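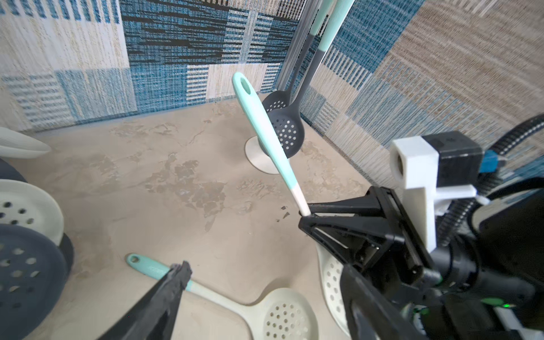
Silicone spatulas smell of onion, is there any saving them?

Posted December 12, 2018 in Kitchen & Cleaning

Hello all. I do a big batch of curry base most Sundays and then, silly me, I use the same spatulas for cake mix during the week. My daughter took one bite of a Victoria sponge and asked if there was garlic in it! They've been through the dishwasher at the hottest setting and they still pong. Do I bin them or is there a trick to it? I'd rather not buy new ones before Christmas if I can help it.

Prarerlow
Oh, I do sympathise, we had lemon drizzle with a hint of cumin here once and I never heard the end of it. Silicone holds on to oils, so what you want is a bit of dry heat. Check the maker's limit first, and take the head off the handle if it comes off (mine do, but plenty don't). Then lay the heads on a tray in a low oven for 2 hours. I do mine at 80 degrees and open a window. If yours are all one piece and you aren't sure what the handle is made of, skip the oven and try a thick paste of bicarb and water, left on overnight and rinsed off in the morning. It took me two goes with the worst one.

Drement
just buy separate ones for baking, they're cheap

Albers
Bicarb did nothing for mine, I'm sorry to say, but a long soak in white vinegar and warm water helped a good deal. Dry them properly and leave them out on the worktop for a day or so before they go back in the drawer. I'd also go easy on the dishwasher tablets, as I find the perfume gets into the silicone too and then your icing tastes of lemon soap.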